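Chapitre 7
Le linge à plat : étaler, défroisser, plier

Notions abordées : droit-fil et biais, lisière, plan de travail, étalage, mise à plat à la main et à la baguette, pli de référence, pile.
Prérequis : chapitre 3 (armures et mailles), chapitre 5 (lavage et essorage). Le chapitre 6, sur le repassage, peut attendre. Il attendra d'ailleurs très bien, comme la plupart du repassage.

Les manuels d'entretien du linge ont longtemps traité le pliage en une demi-page, coincée entre le fer et l'armoire, avec deux croquis de mains sans bras et la mention « plier soigneusement ». Le lecteur qui ne savait pas plier n'apprenait rien, et celui qui savait tournait la page. Nous avons eu nous-mêmes ce défaut dans la première édition de cet ouvrage, et plusieurs enseignants nous l'ont fait remarquer avec une courtoisie qui n'enlevait rien à la remarque.

Le sujet mérite mieux. Dans l'atelier-école de la blanchisserie d'Osance, d'où viennent la plupart des observations de ce chapitre, on a suivi pendant tout un mois de juin le parcours des pièces entre la sortie du séchoir et l'étagère. Sur 1157 pièces relevées, 186 avaient été pliées deux fois, la première n'ayant convaincu personne. Les élèves accusaient le tissu, les moniteurs accusaient les élèves, et la fiche de relevé, qui ne comportait pas de colonne « table trop petite », n'a accusé que ce qu'elle pouvait.

Or la table était trop petite. Nous y reviendrons en 7.2.

7.1 Ce qu'est un tissu froissé

Prenez un torchon propre, serrez-le dans le poing et posez-le devant vous. Vous avez obtenu en deux secondes un objet qu'il est presque impossible de décrire. Où est l'endroit ? Où sont les coins ? Combien en voit-on, et celui-ci est-il bien un coin, ou seulement un pli pointu qui se donne des airs ? Une chaise renversée reste une chaise. Un torchon en boule a perdu à peu près tout ce qui permettait de le reconnaître, hormis sa couleur et, selon les maisons, son odeur.

La difficulté tient à la souplesse du matériau. Un objet rigide a une forme et des positions. Une étoffe a autant de formes qu'on lui laisse d'occasions d'en prendre. Elle se courbe, se recouvre, se glisse sous elle-même, et la partie qu'on tient renseigne mal sur celle qu'on ne tient pas. Tirer sur un bord visible peut ouvrir la pièce entière ou bien resserrer un nœud dont on ignorait l'existence.

On distingue dans la pratique trois sortes de plis.

Le pli de chute se forme quand la pièce tombe sur la table. Il est rond, peu marqué, et disparaît dès qu'on soulève l'étoffe. C'est le plus encombrant à l'œil et le plus facile à traiter.

Le pli de pression apparaît là où le tissu a été serré, par un poing, par une pile ou par un tambour trop chargé. Il a une arête. Il résiste à la main et ne cède tout à fait qu'à l'humidité ou à la chaleur.

Le faux pli, enfin, est un pli que quelqu'un a fait exprès, au mauvais endroit. Sa présence dans une classification technique peut surprendre. Quiconque a hérité d'une nappe pliée en trois par une personne et en quatre par une autre comprendra qu'il ait sa ligne à lui.

À ces trois sortes s'ajoute le cas du tissu vrillé, fréquent avec les serviettes longues et les draps essorés à grande vitesse. La vrille se défait dans un seul sens. Les débutants essaient d'abord l'autre.

7.2 Le plan de travail

On étale sur une surface dure, lisse, plus grande que la pièce ouverte. Des trois conditions, la dernière est celle qu'on sacrifie toujours. L'atelier d'Osance utilisait des tables Lerkow choisies, à ce qu'il semble, par quelqu'un qui pliait des mouchoirs. Un torchon y tenait, une taie aussi. Une nappe pendait de deux côtés, et ce qui pend tire : le poids de la partie tombante fait glisser la partie étalée, la main qui retient ne peut plus lisser, et l'on finit par plaquer l'ouvrage avec la hanche, geste qui ne figure dans aucun référentiel.

La couleur du plateau compte plus qu'on ne croit. Un plateau clair et uni fait ressortir les bords des pièces foncées et laisse lire les ombres des plis. Il dessert en revanche le linge blanc, dont la lisière se perd. On peut tourner la difficulté avec une lampe placée bas, sur le côté. La lumière rasante montre chaque bosse, y compris celles que l'on aurait préféré tenir pour négligeables. Un plafonnier puissant donne l'effet inverse : tout y paraît plat, l'étagère seule révèle ensuite la vérité.

Les chants demandent un peu d'attention. Une bordure rapportée protège le plateau et offre un repère droit sur lequel aligner une lisière, à condition de ne pas dépasser du dessus. Si elle forme un ressaut, même très faible, elle accroche la maille et imprime sa ligne dans les tissus fins. Passez la main dessus avant de commencer. Si la main la sent, la batiste la sentira.

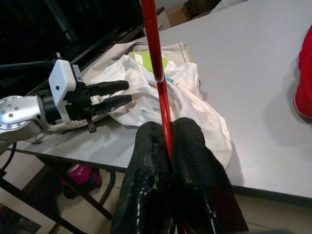
Reste la question de la hauteur, sur laquelle on se dispute volontiers. La règle courante veut que le plateau arrive au pli du poignet, bras relâchés. Elle convient pour les petites pièces. Pour étaler un drap, on est mieux servi par une table légèrement plus basse, parce qu'il faut tendre les bras loin devant soi et que les épaules, à la troisième douzaine, tiennent leur propre comptabilité. Les tables réglables règlent l'affaire sur le papier. Dans les ateliers où plusieurs personnes se succèdent au même poste, on les trouve généralement à la hauteur choisie par la première arrivée, il y a plusieurs années.

7.3 La main et la baguette

La plupart des pièces s'ouvrent à la main. On cherche un bord franc, on le suit jusqu'à un coin, on tient ce coin, on suit le bord suivant. Avec deux coins voisins en main, la pièce est pratiquement ouverte : on la soulève, on la laisse pendre un instant, on la repose en commençant par le bord éloigné. Le reste est affaire de paume.

Deux erreurs reviennent. La première consiste à attraper le tissu par le milieu, là où il est le plus haut, donc le plus tentant. On soulève alors un cône dont tous les bords pendent ensemble, et l'on n'a rien appris. La seconde consiste à secouer. Secouer délie bien les fibres d'une serviette éponge. Sur un tas dont on ignore la disposition, c'est surtout une manière de rebattre les cartes en espérant un meilleur jeu.

Certaines écoles ajoutent à la main une baguette longue et mince, à surface bien lisse. La méthode Howells, enseignée à Osance avec un sérieux qui confine au culte, en fait trois usages. On la glisse sous un repli pour le soulever sans déranger ce qui l'entoure. On la couche en travers de l'étoffe pour marquer une ligne de pli. On la pousse à plat, enfin, pour chasser les rondeurs vers un bord.

Les adversaires de la baguette - il y en a, et ils écrivent - lui reprochent d'être un objet de plus à ranger. L'argument est recevable. Il faut y ajouter qu'une baguette mal finie accroche, qu'une baguette trop souple plie avant le tissu, et qu'une baguette ronde roule jusqu'au bord de la table dès qu'on a besoin des deux mains. Les partisans répondent qu'il suffit de la poser perpendiculairement à la pente. Ils ont, semble-t-il, des tables dont ils connaissent la pente.

Nous la conseillons pour les pièces fines et les grands formats, et nous la tenons pour superflue avec un torchon. Pour le choix, on retiendra une section régulière, des extrémités arrondies, une finition sans éclat ni fissure et une couleur vive, qui évite de la plier avec le reste. Le cas s'est vu. La baguette avait été mise sur l'étagère dans une nappe, et trois élèves l'ont cherchée jusqu'au soir.

La tenue s'apprend vite. On serre peu, près du tiers supérieur, l'extrémité libre dirigée vers le bas. Serrer fort fatigue la main et fait trembler la pointe. Pour soulever un repli, on approche la pointe presque à l'horizontale, au ras du plateau. Arriver d'en haut enfonce le tissu au lieu de passer dessous.

7.4 Premier exercice : ouvrir sans secouer

Matériel : un torchon de coton, une serviette de table, une taie, une baguette. L'étoffe d'exercice Usau, livrée avec un fil de couleur dans la chaîne, rend le droit-fil visible et convient aux débutants. Elle peluche un peu les premiers temps.

Froissez le torchon sans le regarder et posez-le au milieu de la table. Avant d'y toucher, dites à voix haute combien de coins vous reconnaissez. Ouvrez ensuite la pièce en suivant les bords, sans la soulever entièrement, et notez les coins que vous aviez pris pour tels à tort.

Recommencez avec la serviette, puis avec la taie. La taie a deux épaisseurs et une ouverture : assurez-vous que le bord que vous suivez appartient bien à la même épaisseur du début à la fin.

Reprenez enfin la serviette à la baguette, en n'employant l'autre main que pour retenir. Le résultat sera d'abord plus lent et moins bon qu'à la main. Consignez-le tout de même. Le cahier d'Osance prévoit 300 ouvertures avant toute appréciation, chiffre que les élèves jugent extravagant jusque vers la centième, après quoi ils cessent d'en parler.

Une fois la pièce ouverte, lissez du centre vers les bords, paume à plat, doigts joints. Vérifiez que deux côtés opposés sont parallèles au chant de la table. S'ils ne le sont pas, tirez doucement en diagonale sur les coins les plus rapprochés, et contrôlez de nouveau. Certaines pièces ne seront jamais rectangulaires, ayant été coupées de travers. On les plie quand même, et on les met au bas de la pile.

Le pli de référence, dont dépend tout le reste, fait l'objet de la section 7.5. Gardez la taie sur la table, elle y servira.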